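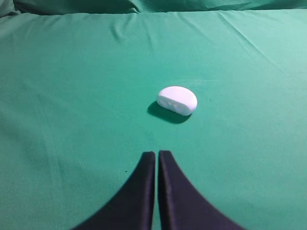 Keeping a shade: a conversation with the dyehouse manager at Tonora

Tonora dyes cotton and cotton-polyester cloth on commission at its works in Furnport. It owns none of the fabric it handles. Customers send in woven or knitted cloth, Tonora dyes and finishes it, and the cloth goes back on the roll with a batch ticket. Most of the output becomes bedding, table linen, theatre drapes and workwear. The dyehouse manager, who came up through the laboratory, agreed to talk about repeat orders, which make up most of the work and cause most of the arguments.

The standard

Every shade begins with a standard, a piece of cloth that the customer has signed. The manager is strict on what may serve as one. "We don't accept a paint chip or a printed page. We will look at them, and we'll dye a sample towards them, but the standard is the piece of dyed cloth that comes out of that process. Paper has a different surface and it reflects light differently. If you hold a dyer to a paper reference you will be arguing for years."

Tonora cuts the signed standard into three. The customer keeps one part, the laboratory keeps another for daily use, and the third goes into a dark cabinet and is taken out only to check the working piece. Working standards pick up grease from hands and fade slightly on the bench. They are replaced every December, when the works is quiet.

The library holds 1,716 recipes, each tied to a cloth quality. A recipe for a shade on one cotton is of limited use on another. "People ask why we can't just run the same numbers. Cotton from a different season takes up dye differently. So does the same cotton if it was bleached harder. The recipe is a starting point and the laboratory corrects it."

Light and the eye

Customer complaints often concern metamerism, the effect by which two pieces of cloth match under one lamp and differ under another. It arises when the same apparent colour has been reached with different dyes. Greens and greys are the usual offenders, along with certain fawns.

"A customer rings and says the second delivery is wrong," the manager says. "I ask where they are standing. They're in a shop, under whatever the shopfitter put in. Our report was made under artificial daylight. Both of us are correct. What matters is which light was written on the order."

The order form now asks for a primary and a secondary light source. Before that line was added, the laboratory assumed daylight throughout. Pfister, a contract furnisher that buys through Tonora, had hotel curtains made up from two deliveries and hung them in the same corridor under warm lamps. The difference showed at the seam. The cloth was dyed again at Tonora's expense, and the form was changed the following week.

Instruments have reduced the disagreements without removing them. The laboratory measures with a spectrophotometer and reports a colour difference figure against the standard. The pass limit is agreed with each customer. The manager would like to see fewer customers quote a limit they have copied from someone else's specification. "A tight limit on a deep navy is easy. The same limit on a pale grey can be very hard, and on some shades the eye will reject a piece that the instrument passes. We still have a person look at every batch. Two people, if it is close."

Viewing is done in a cabinet with neutral grey walls. Staff are asked not to wear bright overalls when they use it, and they look away at the grey between samples. Cloth is conditioned first and must be flat, with the warp running the same way in both pieces. A sample straight from the dryer reads differently from one that has regained its normal moisture, and on some reactive dyes the shift is large enough to fail a good batch.

Where batches go wrong

Asked for the most common cause of an off-shade batch, the manager answers without hesitation: water. Furnport's supply is moderately hard and varies over the year. The works softens it, but a softener near the end of its cycle lets calcium through, and calcium will pull some dyes out of solution. The result is a dull shade or specks.

"After that it is weighing. Then salt. People think of dyeing as chemistry, and most of my faults are in handling. Somebody puts the alkali in quickly when it should go in over half an hour. The dye fixes wherever it happens to be, so one part of the roll is heavier than the other."

Temperature is controlled by program and rarely gives trouble. Liquor ratio, the weight of water to the weight of cloth, is a more frequent problem on small lots. A machine built for a full load does not behave the same way when partly filled, and the recipe has to be adjusted. For that reason the works sets a minimum on each machine and will not go below it, whatever the customer offers to pay.

Tonora aims for 14 days from receipt of cloth to dispatch on a repeat shade. New shades take longer, mostly through waiting for the customer to sign. Corrections are allowed for in the schedule. A batch that is too light can usually be topped up. A batch that is too dark must be stripped, and stripping weakens the cloth. The manager will strip a lot once. If it fails again, it is offered for black.

Advice to buyers

The manager's advice to anyone ordering dyed cloth for the first time is mostly administrative. Order all the cloth for a single room or a single production run in one batch. If that cannot be done, ask for the batch numbers to be marked on every roll and keep them apart in the cutting room. Never join two batches in one panel.

Skikeo, which makes sheets and pillowcases, is cited as a customer that handles this well. It sorts incoming rolls by measured shade before cutting, so that everything in a set comes from neighbouring rolls. "They accept that there is variation inside the limit and they plan for it. A pillowcase is seen next to its sheet. It is hardly ever seen next to a pillowcase from last year."

Allowance for shrinkage should be settled at the same time as shade. Finishing can hold a woven cotton to 5 per cent or better, but only if the dyer knows the target before the cloth goes on the stenter. Asking afterwards means a second pass, and a second pass through heat may move the colour.

The last point concerned retained samples. Buyers often throw away their third of the standard when an order is complete, then send in a washed garment when they want more. The laboratory can work from a washed garment if it has to. It will match the garment as it now is, faded, and the new cloth will then sit beside old stock that was never washed.

"Keep it in an envelope, in a drawer," the manager says. "Write the lamp on the envelope."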